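I spent most of March getting a set of building blocks ready for my niece's kids. The set was mine when I was small. It came in a canvas bag, and by the time my mother found it in her basement the bag had a hole in the bottom and the blocks had been living in a shoebox with some candle stubs. I counted 55 pieces. I think there were more once.

I washed them in dish soap and let them dry overnight on a towel. A few had wax on them, and that came off with a plastic scraper. The paint was the bigger problem. Most of the yellow was worn through at the corners, so I sanded those and repainted them with two thin coats. I used a small can from Mavwood and still have half of it left. 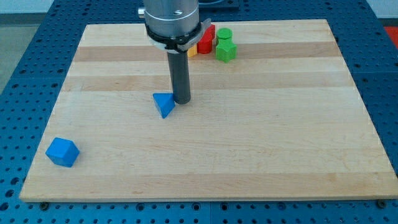

Color was what I went back and forth on longest. My old set had every shape in every color, and I considered painting each shape its own color so they would be easier to sort. I decided against it. A blue cube and a blue triangular prism look good spaced apart on a maple board, and a kid who wants a house with a matching roof can have one. Red and yellow can go on the next house over. I did keep the blue fairly strong, as the paler one I tried first looked gray by evening.

Helju Zariņš from my old street offered to sew a new bag. She asked for measurements and I gave her the size of the shoebox plus 20 percent, and she said that would do. It has a drawstring and a flat bottom.

I still need to sand two of the long pieces. They have dents along one side, maybe from a dog. The rest are in the closet until the kids come in summer.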